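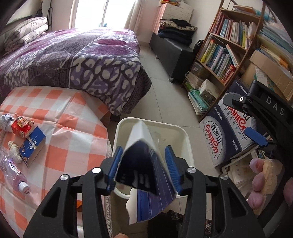 Figure 1. Folded packaging over a white plastic bin with paper inside. Printed packaging of this kind was coded as "mixed" in our diary.

Household Waste Studies

Roxana Marulanda
February 23, 2018

3.2 Small waste in sleeping rooms

Most household surveys of waste begin in the kitchen, and for weight this is a correct choice. In the Grenby survey the kitchen gave the largest part of the weight in every week. However, when we count single items and not kilograms, the sleeping rooms become much more important. Of 2937 items which the participants wrote in their diaries, 831 were thrown away first in a bedroom. Many of them were tissues, receipts, wrappers and small folded packages.

We use the word "first" with intention. A bedroom bin is usually emptied into a larger bag before collection, and at this moment the sorting which was made in the room is lost. Paper that was clean goes together with used tissues. The participants knew this well. In the interviews, one woman from the Istov district told us that she keeps two bags in the kitchen but "upstairs it is all one thing."

The diary was kept by 50 households during four weeks of July. Each household received a printed booklet with four columns: room, item, material and time. Materials were coded after the scheme of Stelari, with one change. The original scheme has no code for packaging where the material cannot be decided by the reader, and 196 entries were of this type. We gave them the code "mixed" and did not divide them further.

The distance between the place of use and the bin was not asked directly in the booklet. It appeared in the interviews many times, so we discuss it shortly. Participants described a surface, most often a low table or a night stand, where small waste is collected during the evening and moved to the bin later (Figure 2). We call this surface the waiting place. It can explain why the diary shows many items with the same hour written next to them.
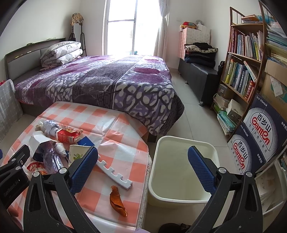
Figure 2. Low table with a checked plastic cloth and crumpled waste, beside an open bin.

The waiting place has a consequence for the data. If a person writes the item when it reaches the table, the time is near to the use. If the person writes it when the bin is filled, the time is later, and several items can be remembered as one. We compared both habits in the households where the interview made the habit clear, and the second group reported fewer tissues per person. The difference in wrappers was small. For this reason the hourly results in Section 4 are given without tissues.

Last updated: February 23, 2018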